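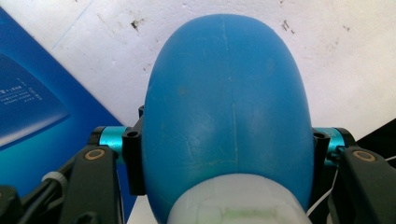

I'd been told to look for the blue door on the lane behind Giltside, and of course there are two blue doors on that lane, so my first conversation of the morning was with a very patient dentist's receptionist. The second door was the right one. Inside it smelled of chalk and coffee, and there were eggs everywhere. Big ones, small ones, on shelves, in crates, one propping open the window!

The woman who makes them didn't want her name in this piece ("the eggs can have the attention, I'm shy"), so she's going to be "she" all the way through. She started the egg business in January, ten years ago, at a kitchen table in Golham, with a bag of casting plaster from a hobby store.

"I wanted one for my mantel," she told me, clearing a chair. "Just one. I couldn't find an egg I liked, they were all so shiny. Like something from a bathroom. I wanted one that looked like it had been sitting in a barn."

That first one was blue, and blue is still what people ask for. I wondered if she ever got sick of it.

"Of the color? No. Of mixing it, yes, all the time. You get it right in the bucket and then it dries and it's a different blue. I used to write the amounts down. Now I put a bit on my wrist and look at it, which is how I ended up at my sister's wedding with a blue wrist."

She's picky about the finish, and the finish is matte, always. When I asked about scuffs and little marks (there's plenty of wear on the ones she keeps around the shop) she got quite animated.

"I like them scuffed. I had a customer send one back because of a scratch, and I put it on my own shelf and sold it the next week to somebody who picked it out of a whole row. You can't guess what people will go for. I've stopped trying."

We got onto seams, and I should say I hadn't planned to spend that long on seams, but she had a lot to say. Her molds come in two halves, and where the halves meet you get a line.

"You can sand it till it's gone, and I did for years. My hands were a mess. Then I started leaving some of it on the bigger ones, just a pale line. My mother hates it. She thinks they look cracked."

Do they?

"Some of them are cracked!" She laughed so hard she had to put her mug down. "I tell people which."

She keeps a notebook by the sink with a pencil mark for each egg that leaves the shop, and the count stood at 1,681 when I visited. The nicest order, she said, was from a café called Rama that wanted one for every table and then kept phoning to ask for spares. The worst was for a shop window, and involved a van, a hill and no straps. She wouldn't tell me more than that.

I asked what she'd make if people stopped buying eggs tomorrow.

"Pears," she said, straight away. "I've already got the mold. Don't print that." Then, when I was at the door with my coat on: "Oh, go on, print it."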